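Trinstead Trail Journal – Setup Guide
Section 3: Posting from the trail

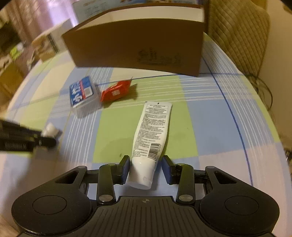 With your account open and your first map loaded, you're ready for the fun part! Posts you write with no signal wait in the Outbox and go up the next time your phone finds a connection.

1. Open Settings, then Offline Mode, and switch it on.
2. Tap Download Maps and pick your first stretch of trail. Keep each download under 900 MB.
3. Set Photo Size to Medium. A full day of pictures will usually squeeze through even a weak signal at that setting – great for ridge tops!
4. Choose how often your location is saved. We love the 300-foot setting for winding trails. On long, flat road walks, 4000 feet is plenty.
5. Write a short test post, put the phone in airplane mode and tap Save. Your post should appear in the Outbox with a gray clock beside it.
6. Turn airplane mode off. The clock changes to a green check.

Note: The Outbox holds up to 400 posts, so write as much as you like!

Caution: Don't sign out while posts are waiting. Signing out empties the Outbox, and those posts can't be brought back.

Section revised 8/18/21 by Elsie Mudgway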